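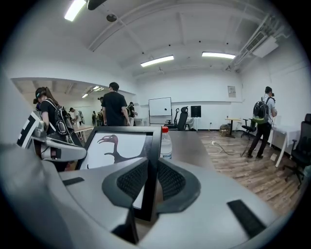

Short Fiction

My aunt left me her half of a ferry. I should say right away that it wasn't a big ferry. It held two cars, or one car and a lot of goats, and it went back and forth between Kollville and Saltville all day long, fourteen minutes each way if the river was in a decent mood.

The other half belonged to a man everybody called the Captain, who was over 70 and had not spoken to my aunt since a certain February when she painted the wheelhouse yellow without asking. They ran that boat together for years in total silence! She took the money, he steered, and if something had to be said they wrote it in chalk on the engine cover. So on my first morning I show up in her old raincoat (it came down to my shins) and what's on the engine cover? "You're late."

I was, a little. I wrote "Sorry" underneath and he started the engine.

We went on like that for weeks. I learned how to loop the rope, and which truck drivers would try to pay on the way back, and that the lady with the Fellari bakery boxes rode free and always had. I asked why and got one word in chalk: "Rolls." Sure enough, at noon there was a bag on the bench, still warm, and he'd already taken the good one.

I'm a talker, you have to understand. I talk to mailboxes. By the third week I was telling the back of his head everything – the divorce, the apartment, how I'd sold my piano for 2000 dollars and cried in the parking lot with the envelope in my hand. He never turned around. But the next day the chalk said, "What kind of piano?"

An upright, I wrote. Brown. One dead key, way down low.

Then the fog came, the thick kind, where you can't see your own boots. We were halfway over with one car aboard and a kid in the back seat singing the same line of some song again and again. The Captain cut the engine and we drifted. I could hear water and the kid and nothing else, and I thought, well, this is how I go, in a dead woman's raincoat.

"Ring the bell," he said.

Out loud. His voice was higher than I'd imagined, kind of a choirboy voice gone rusty. I rang it, and way off to the left somebody on the Saltville dock rang back, and he leaned on the wheel and brought us around toward the sound.

After we tied up he got the chalk out, looked at it, and put it back in his pocket.

"Your aunt used to ring it too hard," he said. "You want the rest of this roll?"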